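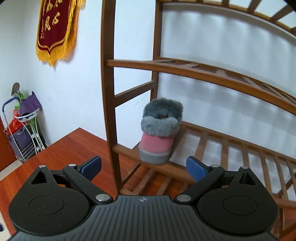 Where the Shoes Go

7 min read

14 comments

Every October, Chie Hirose takes all the shoes out of her front hall and puts them on newspaper in the kitchen. Then she wipes down the rack with a damp cloth, slat by slat, and lets it sit bare overnight. In the morning the sandals go into a box and the winter slippers come out of one.

"It takes an evening," she says. "The rack is quick. Finding the second slipper is what takes the evening."

Hirose repairs and resells household furniture in Bedau, where most of the older houses have narrow entries and long winters. She has handled bed frames, plant stands and a church pew, but the item people bring to her most often is the shoe rack. They bring it because a slat has split or a joint has started to rock. Many of them were ready to throw it out.

A slatted wooden rack is a simple thing. Posts stand at the corners, rails run between them, and the shelves are rows of narrow strips with gaps in between. Grit drops through the gaps to the floor, where a broom can get it. Air moves under the soles. A solid shelf looks neater in a store, Hirose says, but after one winter it has a crust of salt and sand on it that has to be scraped.

The color most people choose is a warm brown stain. It goes with wood floors, particularly the reddish ones common in the houses on her side of town, and it stands out well against a white wall. It also hides scuffs. Pale, unfinished wood shows every heel mark, and customers who buy it tend to come back within a year asking about stain.

Low shelves for small feet

The way a household uses a rack has less to do with the rack than with who can reach it. Kwesi Osei found this out after moving his family into a second-floor apartment on Kawaguchi Street. He put his work shoes on the bottom shelf, where he had always kept them, and gave his two daughters the top. The girls' shoes stayed on the floor for four months.

"I was giving the same speech every day," Osei says. "Then I switched the shelves one Saturday and stopped giving the speech."

Now the bottom shelf belongs to the children. It holds sneakers, rain boots and, once the weather turns, slippers with fluffy cuffs. Slippers of that kind are well suited to a low shelf. A child can see into them from above and step almost straight down into them. The heel end faces out, so the toes don't have to be turned around before the foot goes in.

Faux fur needs a little care. The cuff picks up lint and hair from the floor, and it mats if it is pressed under another shoe. Osei brushes his daughters' pairs with an old hairbrush. Hirose, who has no children at home but keeps slippers for visiting nieces, gives each pair its own space and never stacks them. Both of them wash by hand in cool water and dry away from the radiator. Osei learned the last part from a pair that did not survive.

Pink uppers show dirt first at the toe. Gray soles are forgiving, and he looks for them when he shops.

Buying one, or keeping one

A new slatted rack at Usness, the furniture outlet on the highway, costs a little under 100 dollars in the three-shelf size. Used ones go for much less. Hirose suggests pressing down on one end of the top shelf and watching the posts. A small amount of give is normal. If the opposite foot lifts off the floor, a joint is loose, and the fix is glue, a clamp and a day of waiting.

She also measures the height between shelves, which many buyers skip. Ankle boots need more room than people expect, and a rack that fits only flat shoes will have boots parked beside it by December. Some racks allow a shelf to be moved. On most of the older ones the rails are fixed, and the buyer has to live with the spacing.

Placement is the other question. In a narrow entry the rack usually goes along the side wall, with enough bare floor left for one person to stand and bend over. Osei's stands near a corner. He leaves that stretch of floor clear — no basket, no umbrella stand — so that two children can sit down and pull off their boots at the same time.

Walls above a rack tend to collect things. Families hang keys, school certificates, calendars, a pennant from some occasion long past. Hirose likes to see this. The entry is the one part of a home that everybody passes through every day, and a piece hung there gets looked at more often than anything in the living room. Her only advice is to hang it high enough that wet coats don't brush against it.

What she does to a tired rack

For a rack that is sound but worn, Hirose follows the same routine each time. She vacuums between the slats with a narrow nozzle. She washes with warm water and a few drops of dish soap, going with the grain, and dries with a towel. Deep scratches get a touch of stain on a cotton swab. When the whole top surface is worn, she sands it lightly, stains it, and adds two thin coats of Bodovico, a hard wax finish she orders by the can.

A split slat she replaces. She saves strips from racks that are past fixing and keeps them in a barrel by the door of the workshop, sorted by width more or less. Matching the color takes longer than cutting the wood. Sun fades a stained shelf unevenly, and a new slat stained to match the back of the rack will look too dark at the front. She usually puts the new one on the bottom — it gets the least light there, and the most shoes.

Osei had one slat replaced last winter, after his younger daughter used the lower shelf as a step. Hirose charged him for the glue. He has since added a stool.

Shared 3000 times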